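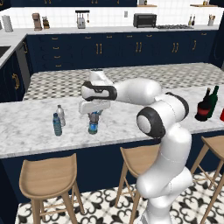
9 Mar 2019

So I finally got around to comparing the two grippers I keep going back and forth on, the Roris and the Noveo, and I did the whole thing in simulation because I'm not ready to mop my floor 100 times.

Same arm, same kitchen, same job: pick a water bottle up off the marble island. I ran each gripper 100 times and nudged the bottle a little between tries. The Noveo has wider fingers and I was sure it would win easily. Nope! It kept bumping the neighboring bottles on the way down, and those ended up on the tile more than once (my fault for leaving them so close, but a real counter is crowded too).

The Roris is slimmer and gets in between things nicely. It dropped 11 bottles, mostly when I had it grab up near the cap. Going lower helped a lot, but then the wrist angle gets weird and my controller starts to wobble. I'm using Paiva for that, still on the old settings from October, and I really should sit down and retune it.

I also haven't touched friction yet. Everything plastic has the same value right now, and I don't trust it one bit. Next up is the wine bottle, which is taller and made of glass, so wish me luck. I'll post the settings file once I've cleaned it up.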